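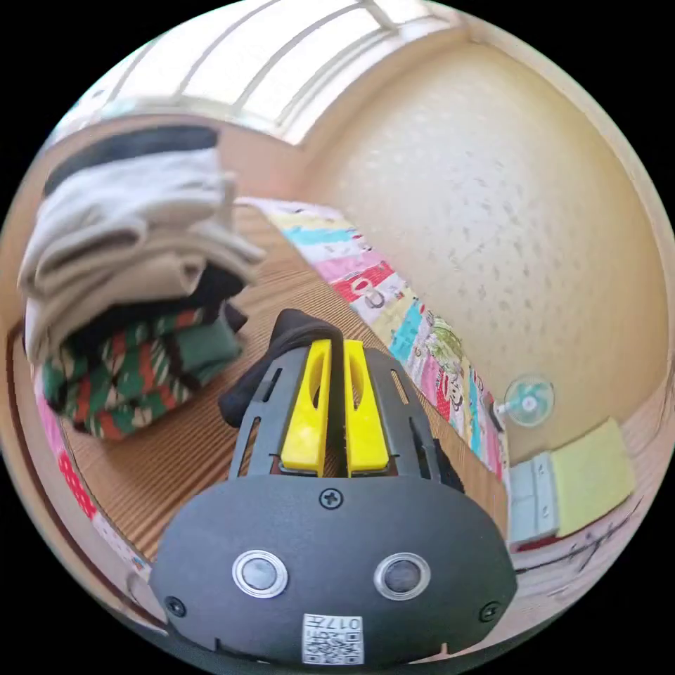
Fig. 5 – Small room, general view.

5. Setting up in a small room

For the Conden portable dehumidifier, both tank and hose versions. Small room = 162 square feet or less, door normally shut. Bigger than that, go to section 6. Basement, section 7, different rules on the hose.

Have you done section 4 yet? Feet on, filter in, unit left standing upright overnight? If not, go do that. Compressor oil has to settle.

5.1 Picking the spot

1. Find the wall with your outlet. Three-prong, grounded. No adapter plugs.

2. Leave a hand's width behind the unit and twice that on the intake side (left, as you face the display). Top stays clear. Nothing draped on it, ever.

3. Keep it off thick rugs. Hard floor is best, low carpet OK.

4. Away from the thermostat for your heating. The unit blows warm and will fool it.

5. Check it sits level. Press on each top corner in turn. If it rocks, turn the foot on that corner until it quits.

CAUTION – Don't run the unit off a power strip or an extension cord. Wall outlet only. Most of the warm plug calls we get are this.

Note: in a narrow room the corner by the door usually works better than the far corner. Air moves there. If you have mold in one particular corner don't park the unit right in it, it needs air to pull.

5.2 Tank or hose

Tank version comes set for the tank. Hose version can do both but not at the same time.

Tank:

1. Slide tank out by the handle. Take out the foam block and the silica bag. Yes, both.

2. Check the float moves up and down freely. White plastic, left side. Don't remove it.

3. Slide tank back until it clicks. Tank light goes off. Light still on = tank not all the way in, or float is stuck.

Hose:

1. Unit off, unplugged.

2. Pull the rubber cap off the rear outlet. Keep the cap. You will need it if you go back to the tank.

3. Push the hose on past the second ridge. Clip goes on after, not before.

4. Run the hose downhill the whole way. No loops, no rise over a door sill. There is no pump in this model.

5. Pour a cup of water in the test port (under the top flap) and watch the far end. Should come out with in a minute. Nothing? Find the high spot.

CAUTION – Never drain into a bucket on the hose setting. The float does not work in this mode and the unit won't stop when the bucket is full.

5.3 First run

1. Shut windows and door. Plug in. One long beep.

2. Hold POWER two seconds. Display shows current room humidity. Write it down somewhere, support will ask.

3. Press MODE until SMALL shows. This limits the fan to low and medium.

4. Set your target with the arrows. Factory setting is 50 percent. Lowest you can go is 40. Most people don't need 40 and it will run all night.

5. Leave it. The fan starts right away, compressor three minutes later. That clunk is normal.

6. Check again after one full day. The first day always reads high – walls, books, bedding and so on are all giving up moisture.

Note: above 68 percent the HIGH light blinks. It's information, not a fault. It stops by itself once the room comes down.

Note: the unit adds heat. A small room with the door shut will get warmer, more so in June than in winter. If the room goes over 74 degrees and you'd like it cooler, use the timer (5.4) and run it while you're out.

5.4 Timer

1. Unit on. Press TIMER once for hours to run, twice for hours to wait.

2. Arrows to change. One-hour steps.

3. Don't press anything for five seconds. Display blinks, timer is saved.

To cancel, hold TIMER until it shows 0. A power cut also clears it. Target humidity and mode are kept.

5.5 Using the Ostow remote sensor (sold seperately)

Worth it if the unit has to stand behind furniture. Otherwise skip.

1. Battery in, one AAA, flat end to the spring.

2. Put the sensor at chest height on an inside wall. Out of direct sun, not over a radiator.

3. Hold LINK on the sensor, then MODE on the unit. Both blink. Let go.

4. Display now shows a small r next to the number. That's the remote reading.

No r after two tries – move the sensor next to the unit, link there, then carry it back. The older Cuesta sensors (gray back) don't link with the Conden.

5.6 If something's off

Runs all the time, number won't drop: door or window open, filter clogged, or target too low. Check in that order.

Tank light on but the tank is empty: float stuck. Rinse it in lukewarm water, no soap.

Frost on the coil: room is too cold. Turn off, let it melt, warm up the room first.

E2: sensor fault. Unplug for ten minutes. Comes back, call us.

E4: fan blocked. Unplug before you look.

Water on floor: tank crooked, or hose only on the first ridge. See 5.2.

Service desk is Begoña Mateos at Jollero, mornings are best. Have the serial number handy – sticker is behind the tank, so pull the tank first.

Filter cleaning is in section 8.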